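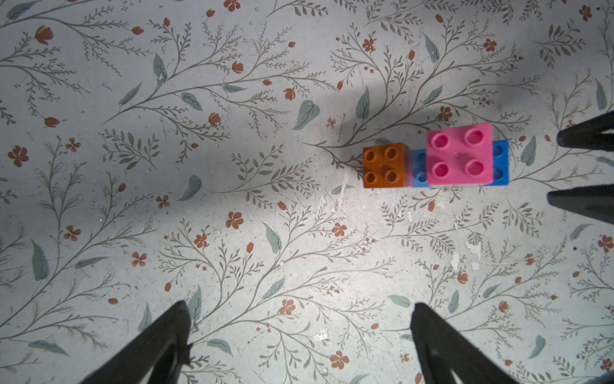

# 柄物の作業面でブロックの領域を切り出す手順

更新日:2020年3月25日
作成:Saranya Poduval(手順1〜4)、Bindu Palaniappan(手順5以降)

手首カメラの画像1枚から、大型の組み立てブロックの領域とブロックごとの上下関係を求める。学習済みの検出器は使わない。必要なのは彩度の閾値処理、指の固定マスク、スタッドの円検出の3つで、CPUのみで動作する。

無地の作業台での手順は Pralatby のリポジトリの `docs/plain_table.md` にまとめてある。本稿は、花柄などの細かい模様がある面に置いた場合の差分を扱う。両者でカメラの内部パラメータのファイルは共通である。

## 前提

- カメラの内部パラメータが校正済みであること
- グリッパの開度を画像と同じ時刻で記録していること
- 自動露出と自動ホワイトバランスを切ってあること
- Python 3.7、OpenCV 4.2、NumPy

ホワイトバランスを固定していないデータは手順2の閾値が合わない。古い Gounder 形式のログには設定値が残っていないため、対象から外す。

## 手順1 指のマスクを作る

指は暗色で、ピントが作業面から外れている。輪郭がぼけるので、画像ごとに輪郭抽出をかけても安定しない。開度ごとにあらかじめマスクを用意し、記録された開度で引く。

1. 白い紙だけを敷いた面を、開度を変えながら撮影する。
2. 輝度で二値化し、指の領域を得る。
3. 領域を10ピクセル膨張させて保存する。
4. 開度の値をファイル名に入れ、`masks/` に置く。

下端から入る指と右端から入る指は別ファイルにする。一つにまとめると、片方の開度だけが変わったときに使えなくなる。

指先のゴムやテープの縁が毛羽立っている場合、二値化で細かい穴が残る。膨張の前にクロージングを1回かける。テープを貼り替えたらマスクも撮り直す。

## 手順2 彩度で候補領域を取る

画像をHSVに変換し、Sチャンネルに閾値をかける。ブロックのオレンジ、青、マゼンタ寄りのピンクは、印刷された錆色や灰緑色より彩度が高い。灰白色の地と茎の線はこの段階でほぼ消える。

```python
hsv = cv2.cvtColor(img, cv2.COLOR_BGR2HSV)
s = hsv[:, :, 1]
cand = (s > s_th).astype(np.uint8) * 255
cand[finger_mask > 0] = 0
cand = cv2.morphologyEx(cand, cv2.MORPH_OPEN, kernel)
```

`s_th` は固定値にせず、ブロックを置いていない同じ面の画像から求める。彩度のヒストグラムを取り、柄の最大値のすぐ上に設定する。

問題になるのはオレンジのブロックと錆色の花の組み合わせである。色相が近いため、色相だけでは分離できない。次の手順で面積と形状を使う。

## 手順3 花を除く

候補領域を連結成分に分け、面積の小さいものを捨てる。面積の下限は、使用するカメラ高さで花1輪が占める面積を測り、それより大きく取る。

ブロックの縁と花が接していると、一つの成分になる。この場合は外接矩形に対する充填率を見る。2×2のブロックを上から見た領域は四角形に近く、花びらがつながった成分は充填率が下がる。下がった成分に対してだけ収縮を追加し、再度ラベルを振る。

柄の剥げや白い擦れは彩度が低いため、候補には入らない。ただし手順5の円検出では誤検出の原因になるので、円検出は必ず候補領域の内側に限定する。

## 手順4 影の補正

アームやカメラの影がブロックの近くに落ちると、影の内側で明度が下がり、彩度の値が不安定になる。明度Vが低い画素では `s_th` を上げる。

```python
th = np.where(v < v_low, s_th + ds, s_th)
```

`v_low` と `ds` は、影の中にある花が候補に残らない値を選ぶ。逆に上げすぎると青の細い露出部が欠ける。青のブロックがピンクの下に入っている配置では、上から見える青は帯状の部分だけになるので、ここで欠けると手順6の上下判定ができない。調整は必ずこの配置で行う。

## 手順5 スタッドの検出

候補領域を色相で分割し、各領域で円を検出する。中空のスタッドは内外二重の円として出ることがある。中心間距離が半径より小さい円は統合し、外側を残す。

2×2なら4つの円が正方形に並ぶ。4つのうち3つが取れていれば、残り1つは幾何的に補う。2つしか取れない領域は一部が隠れているものとして扱い、補完しない。

ハイライトがスタッドの縁に乗ると、半径が小さめに出る。同じ領域の他のスタッドの中央値で置き換える。スタッドで囲まれた面の中心にある小さな突起は半径の下限で落とす。

## 手順6 上下関係の判定

スタッドの間隔は実寸が同じなので、画像上で間隔が広いブロックほどカメラに近い。隣り合う領域の組ごとに次の順で判定する。

1. 両方で間隔が求まる場合、比を取る。比が設定値を超えたら、広い方を上とする。
2. 片方が帯状で2つのスタッドしか見えない場合、4つ見えている方を上の候補とする。
3. 帯が相手の両側に現れ、色相が一致する場合、同じブロックの続きとみなして一つに結合する。

3を省くと、上に載ったブロックの左右に見える下のブロックが2個として出力される。初期の版ではこの誤りが最も多かった。

把持は上と判定されたブロックから行う。判定が割れた組には `unknown` を付け、把持候補から外す。

## 結果

Sellmont で収録した865枚を使った。うち119枚を閾値の調整に充て、評価には含めていない。領域の切り出しは手順3までで目視の正解とほぼ一致したが、影の強い画像では手順4の有無で差が出た。

上下判定に失敗した画像を見ると、原因は次の2種類に偏っている。

- 指先がスタッドの列に重なり、円が1つ以下になる
- カメラが傾き、同じ高さのブロックでも間隔に差が出る

後者は内部パラメータだけでは直らない。手首の姿勢から面への射影を求め、補正してから間隔を測る必要がある。実装は `tilt` ブランチにあり、7月に本線へ統合する予定である。

## 実行

```
python segment.py --log run_377 --masks masks/ --bg bg.png --out out/
```

`--bg` にはブロックを置いていない同じ面の画像を渡す。柄の面を動かした場合、画素単位の差分は取らないので位置合わせは不要だが、照明を変えた場合は撮り直すこと。

出力は1画像につきJSONが1つで、領域の多角形、色相の中央値、スタッドの中心座標、上下の組を含む。座標系は左上原点の画像座標。Fadville 側の把持計画に渡すときは `to_wrist.py` で手首座標に変換する。

## 既知の制限

- 白と灰色のブロックは手順2で消える
- 同色のブロックを上下に重ねると一つの領域になる
- スタッドのない板状の部品は上下判定の対象外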